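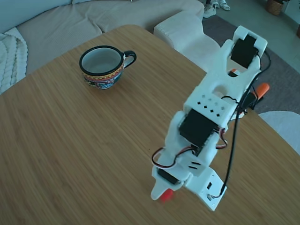 Patterned mug with a black rim and handle.

Skasard Household Boards
Reading time: 5 min
Last updated: April

Thread: Are "hand-painted" market mugs ever hand painted?

tealeaf_45
Something has been nagging me since our trip. There's a row of shops in Preltgate old town all selling the same kind of folk pottery, bright bands of flowers and zigzags, and every one has a sign saying HAND PAINTED BY LOCAL ARTISTS. I went in five of them. Same patterns, same colours, same price within a few pence. Either the local artists all went to one very strict art school or I'm being had. How do you tell? I'm not after an investment, I just don't like paying for a story.

mossop
You're being had. Most of that stuff is decals. They print the design on a sheet, soak it, slide it on and fire it. Perfectly good mug at the end of it but the only thing done by hand is the sliding.

Kimie Hattori
I'd go a bit slower than that. I painted for a small pottery for two years and we did the same six flowers all day long. Customers used to tell us they must be printed for being so alike. If you paint four hundred tulips a week your tulips come out the same.

mossop
Same-ish, surely. Not identical.

Kimie Hattori
Same-ish, yes. Put two side by side and look where the band joins up, usually near the handle. A painter fudges the last motif to make it fit, so it's squashed or stretched or there's an extra dot. A decal either meets dead on or leaves a straight little gap or overlap you can catch with a fingernail.

grandunionjack
The fingernail thing doesn't work if it's been glazed over the top. I've got a Turkex one that is smooth as glass all round and I was told by the seller that proved it was painted. Proved nothing as far as I can see.

Kimie Hattori
Agreed, it doesn't prove anything. Underglaze decals exist. Look at the colour instead. Brushed colour is thick where the brush landed and thin where it lifted. With a magnifying glass some prints show tiny dots, though flat screen-printed colours won't.

tealeaf_45
Went and looked at mine with the lens from the stamp box. No dots. Red is darker at one end of each petal. So painted?

mossop
Or a printed copy of a painted one. They scan an original, brush marks and all. Check whether every petal is dark at the SAME end by the SAME amount.

tealeaf_45
Oh for heaven's sake.

Cinzia Parisi
Can I ask why it matters? I bought four in Preltgate, they cheer me up in the morning, I've never put a lens to them.

mossop
It matters if the sign says one thing and the mug says another. Charge me for a print and I'll happily buy a print.

Cinzia Parisi
But the difference was hardly anything. The supermarket ones here cost nearly as much. I think people enjoy catching shopkeepers out more than they enjoy the mug.

grandunionjack
Bit unfair. There was a chap at our spring fair who told me his stall had sold 2,000 pieces that season, all painted by his wife. I did the sum on the way back to the car. I hope she gets a lie-in.

Huỳnh_fan
Different question but related — are the bright ones safe to drink from? I have a bowl with a lot of orange and red in it and my sister says never put food near it.

Kimie Hattori
Depends who made it and when. Old or unmarked pieces with strong reds, oranges and yellows are the ones I'd be wary of, especially if the colour is on the inside or goes right up to the lip. Plain inside is better. The home swab kits are not much use in my view, they miss things. If it has no maker's mark and you can't find out, put your keys in it.

mossop
The kits also go off for the wrong reasons. I had one turn pink on a red glaze and it was just the red coming off on the swab. Which isn't great either, now I type it.

Huỳnh_fan
Keys it is.

tealeaf_45
Right, did the petal check. Seven flowers, and two of them are dark at the opposite end to the rest. And the zigzag goes wonky by the handle, like Kimie said. I'm prepared to believe a person did it. I am not prepared to believe she was local, there's a sticker mark on the bottom where something's been peeled off.

Cinzia Parisi
She's local to somewhere.

mossop
I'd want to see what was on the sticker. Next time buy one with it still on.

grandunionjack
Has anyone put theirs through the dishwasher? Mine says safe on the base but so did the last lot and the black went grey in a month.

Contact the moderators | © Skasard Household Boards | Back to top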